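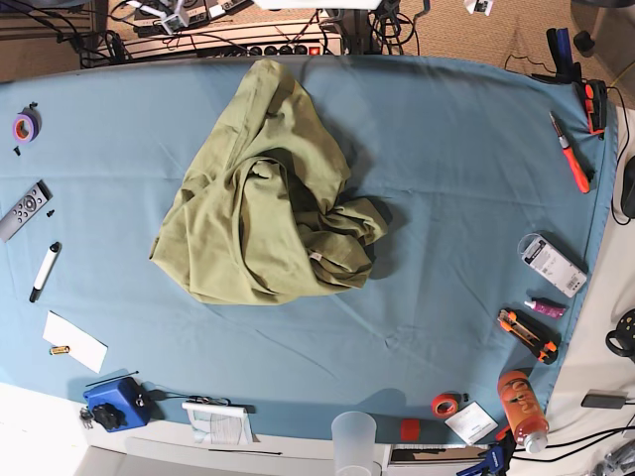
Olga Tapia says she would apply to any tech newsletter that promised never again to print the words "flying taxi by next year." Good news, Olga – that is more or less the job.

Oltari is looking for a part-time skeptic. We publish a newsletter on big technology promises and what became of them. Our archive holds 272 launch announcements, from Jirton's tunnel under the bay to the Cistinex battery that was going to charge in the time it takes to sneeze. More than 200 have passed their own deadlines. Somebody has to call the companies and ask, politely, how it's going.

You would write 5 short follow-ups a month, read the footnotes, and stay calm when a press officer says "paradigm."

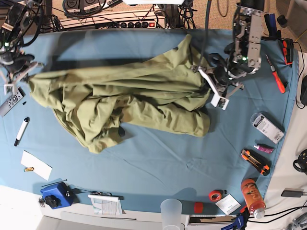 You would also take over the Ziółkowski file, a run of moon elevator proposals that fills 70 pages and has yet to mention the cable.

An engineering degree is welcome but we'll settle for long division. Fans of rich men with rockets may apply, provided they can go a full paragraph without it showing.

Pay is per piece and arrives on time, already a record in this field. Work from anywhere. Send two samples and one prediction you got badly wrong by the end of June. Calls before 10 a.m. will be answered by a machine, an old one that works.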